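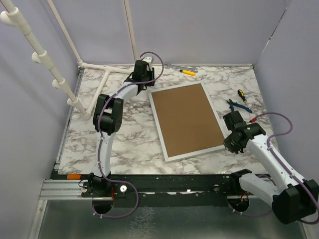 About Waronero

Waronero records people doing jobs with robot arms, so that a computer can learn to do the same jobs. We are a small company in Rallurthorpe, on the ground floor of the old Strobel building. Our customers build robots or write the software that runs them. They need a great many worked examples of everyday handling tasks, and most of them have no space or staff to make their own.

What we do

A customer sends us a task, or a group of tasks. It might be picking up a spanner from among other tools, or turning a board over and laying it down again. We set up a table, put out the objects and write a short instruction sheet. An operator then works the arms through the task from start to finish, and the movements of every joint are stored along with the camera pictures. One run through the task is called an episode. A usual order is 300 episodes of each task.

Most of our tables have two arms. Many jobs are awkward with a single hand, and customers who are interested in how one arm can hold something while the other works on it tend to come to us for that reason. We also record plenty of episodes in which only one arm has anything to do. The idle arm is still recorded, as a model has to learn when to keep an arm out of the way.

How a session runs

Sessions start at 9 in the morning. The operator checks that both arms move freely, opens and closes each gripper, and looks at the view from each camera. The objects are then put out according to the sheet. Between episodes they are moved, turned and swapped about, so the system doesn't learn that the pliers are always in the same corner.
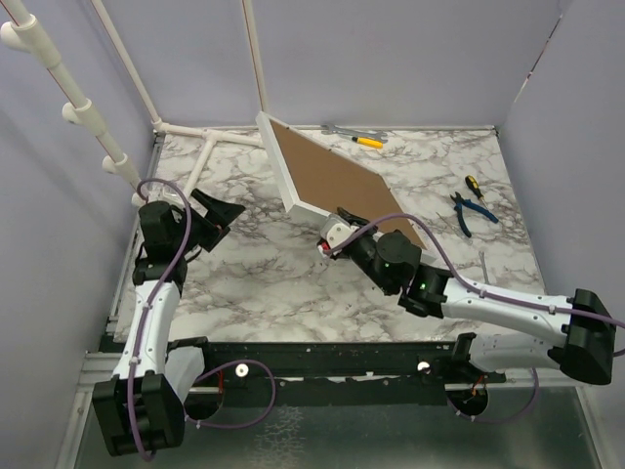
Framed boards have taken up a good deal of our time this year. They are wide and flat, and a gripper has only the edge to work with. A board that is held by one edge can also tip or swing into whatever else is on the table. Operators learn to lift slowly and to look at the far edge of the board, where the trouble usually starts. We leave hand tools and pipework on the table for many of these tasks, as customers want to see how their systems cope with a surface that has other things on it.

When a run goes wrong, we keep it. It is marked as a failed attempt, with a note saying what happened: dropped, slipped, wrong object, arm stopped. Some customers ask for these and some don't. A recovery, where the operator drops something and picks it up again, is marked separately.

Checking

Every episode is watched again by someone other than the operator. We use our own program, Tekness, which plays the camera pictures and the joint readings side by side. The checker confirms the start and end points, corrects the written label if it needs it, and rejects anything with missing readings. Rejected episodes are recorded again at no charge.

Labels are written in plain English. "Pick up the board with the right arm" is a good label. "Manipulate object" is a poor one and will be sent back.

Who we are

Waronero was started by Brittany Paquette, who had worked in machine maintenance and wanted to see robot training done by people who were used to handling tools. She still runs the company and still does a share of the checking. Our operators have come from joinery, catering, bench assembly and school technician work. New starters do not need a background in robotics. They spend their first 5 weeks with an experienced operator, and none of the episodes from the first fortnight go to a customer.

Operators change over every 2 hours. Driving a pair of arms is tiring on the eyes and shoulders, and we can see it in the recordings when somebody has been at it too long.

What we don't do

We do not make or sell robot arms, and we do not train the finished models. Customers own the recordings made for them, and we do not pass one customer's episodes to another. We don't record in people's homes.

Visiting

Customers are welcome to come and watch a session of their own task, and many send us a better instruction sheet afterwards. Please arrange it with the office first, as other customers' work may be out on the tables. The entrance is at the side of the Strobel building, next to the loading door.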